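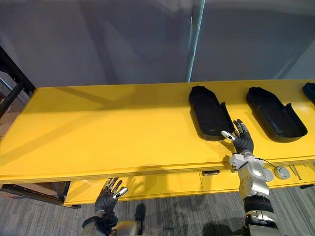
How do I stop wet boots from ruining the floor by my back door?

Get a boot tray with a raised rim and put it where the boots come off, which in my house is two steps inside the door. I tried old towels for years and all I got was a pile of damp towels.

What size tray should I buy?

Measure your biggest pair of boots first, then add a little. My husband's winter boots hung over the edge of our first tray and dripped straight onto the wood (so much for that!). The long Stivholm tray I use now is 52 inches and takes the whole family's shoes, as long as the kids line theirs up.

Plastic, rubber or metal?

I like plastic for every day. It's light, it rinses off in the tub, and I don't cry when someone kicks it. Rubber stays put better but mine smelled like a tire store for the first month. The metal one from Trelurwood is the prettiest tray I own, and it lives in the front hall, where company can see it -- no muddy boots allowed.

Is a tray for each pair better than one big one?

It depends on your floor space. Singles are great in a narrow hall, and you can carry one to the sink without moving everybody else's shoes. I keep one by the garage for my garden clogs. For a crowd, one long tray is less fuss.

Do you put anything in the bottom?

In winter, yes! I pour in a layer of smooth pebbles so the boots sit up out of the melt. They come out in April and get a good hosing.

How do I get salt marks off?

Equal parts white vinegar and warm water, wiped on and left for 16 minutes or however long it takes me to empty the dishwasher. Rinse and dry. Skip the vinegar on metal and use dish soap.

Can I leave a tray on a heated floor?

Check the label first. My old Lolitz tray curled up at one end after a single winter on ours and never did lie flat again. Now I keep the trays on the mat side of the room.

Where do the slippers go?

In a basket on the other side of the door. Keep them off the tray -- one soggy slipper at six in the morning and you'll see why.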